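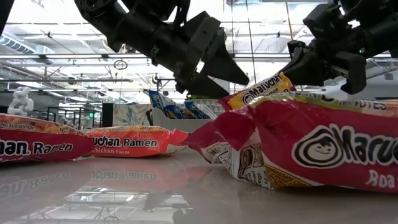

Avril 2025, par Katia Colombo
Lecture : 2 min

Ranger les nouilles instantanées par goût, vraiment ? Marlina Osman, qui vend sa méthode de placard sous le nom de Tarigan, y croit. « Un sachet couché, on lit son nom tout de suite. » Et quand il y en a 20 ? « On fait deux rangées. » Je demande ce qu'on y gagne. Elle hésite : « On ne rachète pas du poulet pour rien. » Le sachet entamé, lui, va dans une boîte. Chez moi, il finit dans la casserole.

Commentaires (2)
Senan Brophy : Payer pour ça ?
Kurniawati M. : Moi, tout dans un tiroir.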